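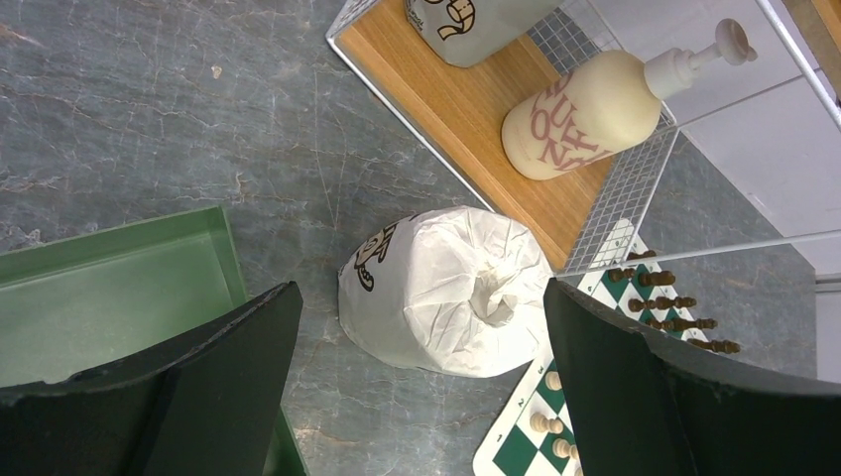

Does a robot that restocks guest rooms reduce the work of the people who used to restock them?

It reduces the lifting and the walking. The remaining work becomes harder to see and harder to schedule, and most employers have not adjusted job descriptions or pay to match.

I spent 17 years in housekeeping operations, the last of them at Jimadcombe, a serviced-apartment building where a Rornumard arm on a mobile base now handles a short list of consumables: wrapped toilet rolls, pump bottles, a few tray items. The building has 274 apartments. My argument is limited to that kind of site and that kind of task.

A wrapped roll is a reasonable object to automate. It is light, its diameter varies little, and a parallel grip on the sides holds it without much force. The paper wrapper is the weak point. If the fingers close too far, the wrapper tears, and a torn wrapper counts as an opened roll under the building's own standard. The roll is then replaced by hand and charged to the housekeeping budget, although housekeeping did not touch it. Lihua Fan, who supervises two floors, asked for a separate cost line for this in December. She was told the accounting software did not support one.

Placement is the second issue. The arm works from a stored layout for each apartment. Long-stay guests move things. They leave games out, shift a shelf unit, put a tray where the layout expects bare counter. A room attendant deals with this without reporting it. The machine either works around the obstruction or stops and sends an exception to a phone, and a person has to answer it. At Jimadcombe the person is an attendant who is also cleaning another apartment at the time.

The vendor's figures count tasks completed. They do not count interruptions. An attendant who answers an exception, removes her gloves, walks to the apartment, clears a space and walks back has completed no task in the system. Her measured output falls. Rongrong Shi's did, and she was called in to discuss it before anyone compared her log with the robot's.

There are real gains. The carts are lighter. Deming Yu, who has a bad shoulder, went back to full shifts after the bulk deliveries were moved off his route. Stock counts are more accurate than the paper sheets ever were, and I would not return to those sheets.

What I would change is administrative. Exceptions should be logged as work, with a time value, under the name of whoever resolved them. Damage caused by the machine should be booked to the machine. One attendant per shift should be assigned to it, with fewer apartments and a higher grade, as Clidau has done at its smaller property. The grade matters. Knowing why a grip failed and how to reset the layout is a technical skill, and it is now being supplied at the entry wage.

Managers object that the exceptions will decline as the software improves. Some of them will. The guest's habit of moving objects will not, and a labor plan should be written for the building as it runs today. If the exceptions fall, the time value can be revised downward at the next review. In the meantime the hours are being worked, and they belong in the record.

Manuela Martinelli

Contact the editor | © Qian Workplace Review 2026-02-26 | Back to top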